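The freezer in my spare room

My mother kept everything, on the grounds that it might come in. I thought I had escaped this until the fertility clinic sent its yearly letter, and I found I was paying rent on 11 eggs.

They were collected when I was a good deal younger and more organised. They live in a tank in Brodside, which is a nicer postcode than mine, and have never once written. The letter asks whether I would like to keep them, donate them or "allow them to lapse", as if they were a gym membership. The price for another term is £1,965. I read that figure standing up, then sat down and read it again.

My friend Ayten Kaplan says I should stop thinking about the money and ask myself what I want. Ayten has twins and has not finished a hot drink since March, so I'm not sure she is a neutral party. Loan Triệu, who sat next to me in the waiting room back then and has been a friend ever since, let hers go last year. She ticked the box, posted the form and bought a very good coat.

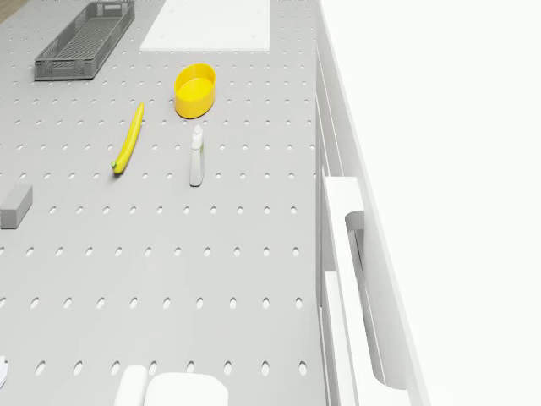
I rang the clinic with questions. A patient woman called Gönül told me that the eggs don't age in there, though I do, and that she couldn't promise anything about thawing. Some make it, some don't. I asked what people in my position usually decide. She said most of them ring up, ask that, and then pay for another term.

What bothers me is that I can't picture using them. I can't picture the tank being emptied either. In between those two thoughts there is a direct debit.

I've put the form behind the clock, where my mother kept her own difficult post. There are 19 days left to reply. Loan has offered to lend me the coat while I think.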